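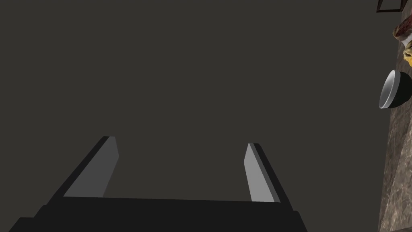 Fig. 1. Wrist camera view, simulated kitchen, gripper open.

Handout 4: Comparing Two Grippers in Simulation

Each group runs the same pick task with two gripper models, Plaltano and Clanari. Both have two flat fingers. The arm, the controller and the kitchen stay the same for both. Change only the gripper file.

Set the wrist camera before the first run and leave it alone. The fingertips should be in view when the gripper is open, as in Fig. 1. If the counter is off to one side, move the arm and not the camera.

Run 17 trials per gripper. Stop any trial that passes 4,000 steps and log it as a timeout.
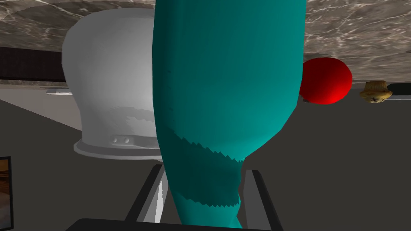
Geddes Robotics Teaching Lab

Fig. 2. Teal object between the fingers, with the counter edge at the top of the view.

A large object can hide most of what is behind it. In Fig. 2 the white object and the red ball are both partly covered. Do not score a grasp from the wrist view alone. Check the contact log for both fingers.

Jagged shadow edges come from the renderer. Leave the shadow settings at default.

Hand in the trial table, one wrist image per gripper, and a paragraph on which gripper you would keep. Use seed 1,289 for all runs.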